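# Setting the Table Above the Stairwell: Report for Elin Craddock

Our group (we called ourselves Parri) wanted to find out how an ordinary table becomes a place where somebody would happily sit down for a bit. We worked on the upper floor at Ustside, beside the railing, and we kept to small, everyday things that any of us might have at home.

We started with a list that was far too long, and it took us most of April to shorten it! Our questionnaire went out to students in the building and 282 of them answered, which was lovely of them. Most wanted a lamp and a proper cloth, and quite a few asked for something soft to touch.

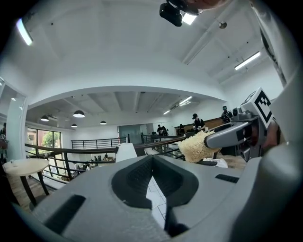 Texture was the part we argued over longest. We had planned for smooth, plain things only, and I still think that would have looked very tidy, but the others wanted a bit of comfort in it. The shaggy cream piece won me over in the end, with all those little loops, and set against light wood it has a friendliness that a folded napkin can't quite manage. We talked about it for 2 whole meetings – far too long, I know.

The cloth was easier. A white one with a thin dark grid suited everybody, and we let it hang over the front so that the table felt dressed. A white lamp went toward the back, with a small red cup near it for a spot of color and a round plate over on the right.

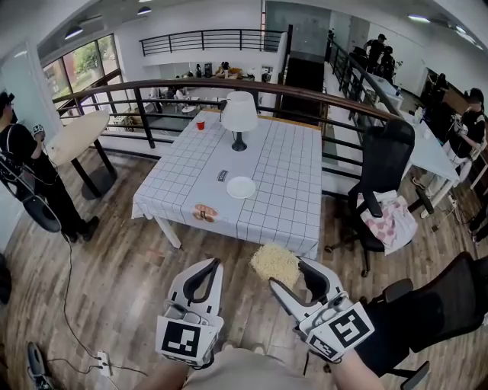

We also wanted the food to be simple, so we settled on bread or pastry and dried noodles, the sort of thing people keep in a cupboard anyway. If we did it again I would ask Clovby for a wider table and try a second color next to the red.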